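Home | Issues | Authors | Contact

4.2 Household budgeting records and saving
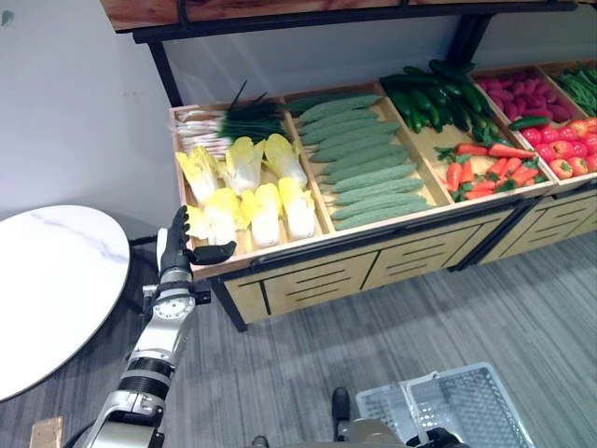 Figure 3. Compartmented wooden stand with artificial vegetables, including Napa cabbage.

We asked 465 households in Flostmont to write down their spending each evening until the end of December. Most used the paper booklet - the Premano app was chosen mainly by younger members. Households that kept the record up put aside a median of 978 a month, against 666 for those who stopped early. The gap narrows once income is taken into account (Table 5). Rent and school fees were recorded well. Small cash gifts to relatives were often left out, so total spending is probably understated.

Comments (2)

Salamatu Amoah: Were loan repayments counted as spending or as saving? Table 5 doesn't say.

Fiadzo: We kept a booklet like this for years. The gifts never went in ours either.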